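Floors That Take the Load
How hard flooring in care buildings is specified, laid and kept in service

A floor in a care building carries two kinds of load. The static load is simple: beds, cabinets and people standing still. The rolling load is harder on the material. A small wheel puts weight on a narrow contact patch, and that patch moves across every joint, drain cover and threshold between the bedroom and the dining hall. Most early failures start at those transitions.

The Covdale residence, a two-story building with 129 bedrooms, replaced its ground floor corridors in stages. The old surface was sheet vinyl over a cement screed. It had worn evenly in the middle of the corridors and badly at the doors, where wheels turned under load. A turning wheel scrubs the surface sideways, and the adhesive below takes that force in shear.

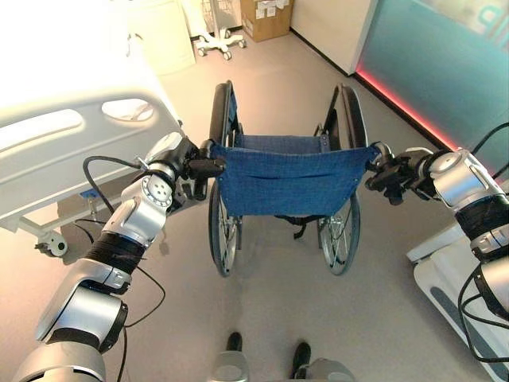 The survey found 353 defects on the ground floor. Most were open seams and edge lift. A smaller group were hollow spots, located by tapping with a steel rod and marked in chalk. Hollow spots matter more than they appear to, as a tile with no bed under one corner will crack at that corner sooner or later.

Dalgleish, the contractor, proposed porcelain tile for the corridors and kept sheet material in the bathrooms, where coved edges are easier to form. The tile was laid in full-contact adhesive with a notched trowel, and the back of each tile was buttered before placing. Every tenth tile was lifted while the adhesive was still open, and the coverage on its back was checked. Anything under full coverage at the corners was relaid.
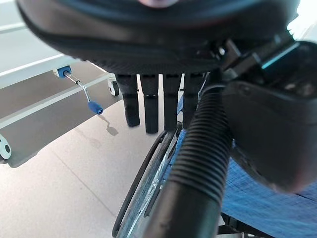

Joint width took longer to settle. A wide joint forgives small differences in tile size but gives a small caster something to drop into. A narrow joint rolls well and shows every error in the layout. The crew made two test panels near the loading entrance, left them through August, and chose the narrower one. The grout was finished flush.

Movement joints were the other concern. The screed at Covdale has a saw cut at each column line, and a rigid surface laid across a cut will crack along it. Each cut was carried up through the tile and filled with a hard-grade sealant. Soft sealant is easier to apply, but it dents under wheels and collects dirt.
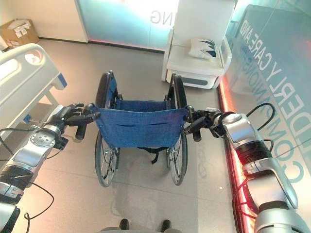 A folding wheelchair on light gray floor tile.

Slip resistance is set by the surface finish and then changed by cleaning. Detergent left to dry forms a film, and the film is what people walk on. Cerham, the supplier of the cleaning machines, recommended a neutral product, a clean water rinse and a weekly check of the squeegee blades. A worn blade leaves a wet stripe along one side of each pass.

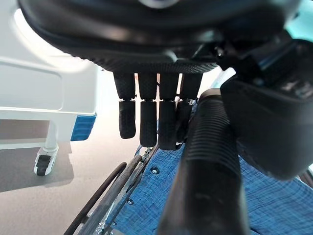
Thresholds and Doors

The height difference at each door was limited to the thickness of a transition strip. Where the bedroom floor was lower, the installers ramped it with a feathered patching compound over a primed base. The Pudov strip used at these doors is a shallow aluminum profile with screw fixings on both sides. Glued strips had been tried in the earlier work and came loose at the ends.

Nine doors needed trimming. Fire doors cannot be cut freely, so those openings were solved by grinding the screed.

The building keeps 100 spare tiles from the same production batch in a dry store on the upper floor. Replacements are cut out with a grinder from the center of the tile toward the edge, which keeps the chisel away from the neighboring tiles. The old adhesive is scraped back to the screed before the new tile goes in, and the repair stays closed to wheels until the grout has cured.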